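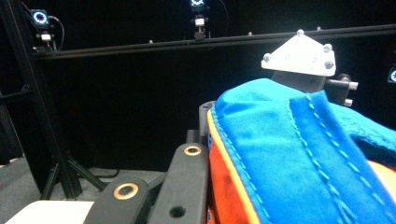 Leave the piping in and sew around it, you'll never get that curve back once it's out. So says the note somebody left in the margin of my last entry, in pencil, with no initials, and I have been arguing with it in my head ever since.

September 30, 2018
Bendine workroom, soft goods bench

OK, margin person, you may be right about the curve. I spent most of this morning with the blue and orange piece and the yellow piping is what I like best on it, it's such a thin line and it does all the work of keeping the blue and the orange-red apart. My worry is the fuzz. The blue has a velvety face, and velvety anything creeps when you put it against a smooth panel. I pin it, I baste it, I sew slowly, and at the far end one layer is still longer than the other!

What I want to try is a Kirkegaard sample first. (That's the bolt on the lower shelf, left over from the January cushions. If you've taken it, please bring it back, I won't be cross.) Cut two strips of 98 cm, put a gentle curve in both, and sew one with the walking foot and one with the plain foot and a lot of basting. If the walking foot crushes the pile I'll see it straight away under the window lamp.

Thread: Follier 655, the white. There was a fresh cone of 1,000 m in the drawer so no excuses. For the dashed lines I'm setting the stitch length at 3 and then going up from there until it looks right next to the old stitching. I don't trust the numbers on that dial anyway - it got knocked when we moved the table.

The parallel lines are going to be the fussy part. Two rows running on a diagonal, and any wobble between them shows up white on bright blue. I'm going to chalk the first row and use the guide bar for the second. Chalk on a fuzzy surface is miserable, I know, but the wash-out pen went through to the back on the Natport covers and I haven't forgiven it.
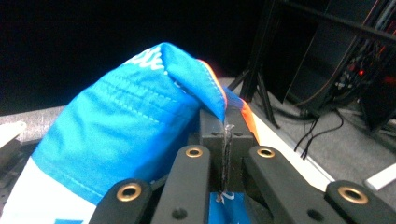 Auður Dalsgaard

After lunch, same bench. I'd forgotten how much the lettering gets in the way. White print on the blue, and it goes right over into the fold, so pressing is out until I know what the print is made of. I'll steam from the back with a cloth and keep the iron well off it. Same goes for the little blue tag, which has white print of its own.

The white section meets the blue at a seam, and white next to saturated blue makes me nervous about dye. Damp cotton swab on the inside of the seam allowance before anything else gets wet, please. I mean that for me too.

I do like how the cloth behaves, though. Fold it and it makes a big soft roll with a bit of orange peeking out along the side, and my new strips ought to bulge the same way or they'll look like cardboard next to it. So no stiff interfacing. Maybe the light knit kind, maybe nothing.

To do: wind two bobbins, find the zipper foot for the piping test, sharpen the small snips. And margin person, write your name next time, I owe you a coffee if the curve comes out wrong.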